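Who Keeps the Pictures? The Case for Plain Archiving Terms in Portrait and Wedding Photography

Opinion
Thu 26 March

When a couple or a family engages a photographer, the agreement they sign will usually say a good deal about the day itself. It will give the hours of attendance, the deposit, the travel charge and the date by which the finished pictures are to be delivered. It will often say very little about what becomes of the files afterwards. In my view this silence has gone on too long, and the profession should settle the matter itself before it is settled by others.

The question came before our regional association in November, when the Dunleavy Portrait Guild asked its members for copies of their standard client agreements. Members supplied 802 of them. Fewer than half mentioned storage at all. Of those that did, many relied on a single sentence to the effect that the studio "may" keep files for "a reasonable time". A client who reads that sentence has learned nothing, and a studio that relies on it has not protected itself either.

I do not suggest that my colleagues are careless. Most of them keep client work far longer than they are paid to. I know of studios that have kept every wedding since they first bought a digital camera, on a shelf of drives that nobody has tested. The owner means well and would be distressed to lose any of it. The client, however, has been given no undertaking, and has no way of telling a well-run archive from a shelf of old drives.

The practical difficulty is one of mismatched assumptions. Photographers tend to regard delivery as the end of the job. The gallery goes live, the client downloads the files or receives them on a stick, and responsibility passes. Clients tend to regard the photographer as a kind of library. They assume that the negatives, as some of them still say, are being looked after somewhere, and that a replacement can be had on request. Both views are sincerely held. The trouble begins when a laptop fails, a house floods or a parent dies, and a call is made to a studio that purged the job two winters ago.

Peninah Kariuki, whose studio in Loretti has handled family portraits for many years, put the matter to me in simple terms. "People ring us after a funeral," she said. "They want the one where he was laughing. I need to be able to tell them yes or no on the spot, and I need them to have known the answer before they rang." Her agreements now state a retention period of nine years for finished images and a shorter period for unedited files. Clients initial that clause separately. She reports that it takes very little time to explain and that clients ask sensible questions about it.

There is a cost to this, and it should be acknowledged. A full wedding day may produce more than 1,675 exposures. Even after culling, the raw files take up a great deal of space, and a responsible archive requires at least two copies, one of them held at a different address. Drives have to be replaced and checked. Online storage is billed every month whether or not anyone ever asks for a file. A photographer working alone, on narrow margins, may fairly object that an indefinite duty to store would be ruinous.

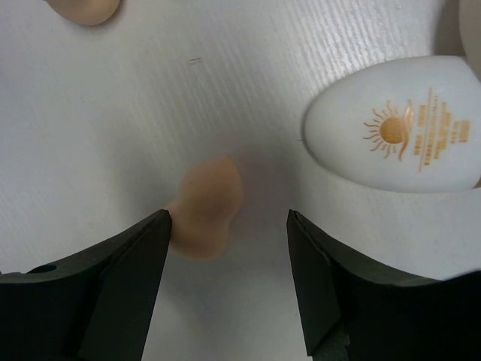 That objection is sound, and it is the reason I do not argue for an indefinite duty. I argue for a stated one. A studio that can afford to keep files for a single year should say one year, in the body of the agreement and in type the client can read. A studio that wishes to delete unedited files on the day of delivery should be free to do so, provided the client has been told. The length of the period is a commercial matter. Its disclosure is a matter of fair dealing.

Some members have proposed a storage fee. Faraji Kaijage, who photographs weddings and school formals in Mandent, charges $80 for each further year beyond the included term and sends a reminder before the term runs out. His position is that a service which costs money to provide should carry a price, and that clients value what they have been asked to consider. Others find the practice distasteful, and compare it to holding family memories to ransom. I have some sympathy with that concern. It seems to me, though, that the fee is defensible where the client already holds full-resolution copies and the reminder is sent in good time. It would not be defensible where the studio has delivered only small files and the originals exist nowhere else.

The closure of studios presents a harder problem. When Sarnov Portraits ceased trading, its former clients had no notice and no contact address. Some had paid for albums that had not been printed. Others merely wished to have their files before the equipment was sold. No provision had been made for either group, and a number of families wrote to the association in the belief that it held copies. It did not, and it had no authority to obtain them. I would therefore ask that every agreement name what will happen if the business closes, even if the answer is only that clients will receive a month's written notice and an opportunity to download their work.

It will be said that clients do not read agreements, and that a further clause will simply make a long document longer. There is some truth in this. The remedy is to put the clause where it will be seen, on the first page beside the delivery date, and to repeat it in the message that accompanies the finished gallery. Two plain sentences would be enough. The first should state how long the files will be kept. The second should advise the client to make copies of their own.

The association is due to review its model agreement later this year. I hope members will support the inclusion of a retention clause with a blank space for the period, so that each studio must turn its mind to the question and write in an answer. Members who have views on the wording, and particularly on the treatment of unedited files, are encouraged to send them to the secretary in writing before the draft is circulated.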